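Fluvport Kitchen Measures
A conversion table for home cooks, as plain text files
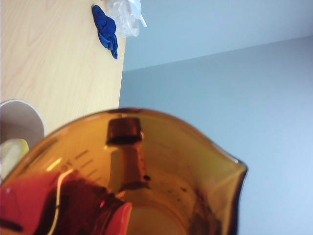
Fluvport is a set of tables for turning recipe volumes into weights, and the other way around. It covers flours, sugars, fats, syrups, grains and a long tail of odd pantry items. There is no app and no server. You get text files that open in any spreadsheet program.

The project started as a shared sheet between Asanka Sarkar and Selvaraj Mondal, who were both cooking from old community cookbooks and kept getting different results from the same cup of flour. Most of the early entries are baking goods for that reason. Vegetables and fresh herbs came later and are still thin.

What's in the folder

ingredients.csv – one row per ingredient, with a short name, a longer name and a group
weights.csv – grams per milliliter for each ingredient, with the method used
units.csv – cup, spoon and pint sizes by country
aliases.csv – other names for the same thing (powdered sugar, icing sugar, confectioners' sugar)
notes.txt – anything that didn't fit in a column

The files are joined on the short name. Short names are lowercase with no spaces and do not change between releases. If an ingredient is removed, its short name is retired and not used again.

How the weights were taken

Dry goods were spooned into a level measure and scraped flat with a straight edge. Each was weighed 10 times, emptying and refilling in between, and the middle value was kept. Brown sugar has two rows, one packed and one not. Please don't average them.

Liquids were poured to the line and read at eye level, at room temperature. Honey and molasses were a nuisance and have their own method code (S), explained in notes.txt.

Items marked B in the method column were copied over from Boltley, our older list. We don't have the original readings for those. Nearly all the nuts are still marked B.

Known problems

Grated cheese depends so much on the grater that the numbers are only a starting point.

Salt is listed by grain size and not by brand. If your recipe names a brand, weigh your own.

Cup sizes in older cookbooks are often not stated. The units file does not guess. It leaves the field blank, and your spreadsheet may turn the blank into a zero, so check before you divide by it.

Two rows for rice flour had their values swapped in the last release. They are fixed in this one.

Using the tables

Look up the ingredient, multiply its weight by the volume in milliliters, and round to the nearest gram. For small amounts of yeast or baking soda, keep one decimal place. The Akanda sheet in the extras folder does this for you, and also scales a recipe up or down to a different pan.

Sending changes

Send corrections as a plain row with the same columns, plus a line saying what you measured with. Single readings go into notes.txt until someone can repeat them. Changes get merged on Wednesday evenings when there is anything to merge.

Terms

The tables are free to copy, print and change. If you publish a changed version, give it a different name – the Trallmont edition did this and it has saved a lot of confusion.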